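Penar table-clearing notes, README

What this covers
432 short write-ups of one kitchen table being cleared, kept by Čestmír Beneš. The same things come back each time: green tray, two bowls, brush, white utensil, cloths, fruit. I have doubts about the whole idea of a "tidy" table, and the labels should be read with that in mind.

The tidy label
A table gets "tidy" if the loose things are in a bowl or on the tray. By that rule a large orange bowl at the front counts as storage, and the fruit left out near the middle counts as mess. I'm not convinced.

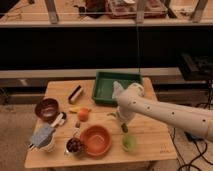
Blažena Hrubý disagrees, and wrote back that fruit on bare wood is mess in any kitchen she has cooked in, and that 290 of the labels would stand whichever rule we picked. Perhaps. The other labels still bother me.

Cloths are worse. One draped over a container at the table's edge might be put away or might be forgotten - the label can't tell you. A crumpled one in the tray has the same trouble.
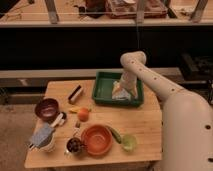 Known problems
- 11 write-ups say "brush" where "sponge" may be meant.
- Small round food is named by guesswork.
- Version 3 fixes neither.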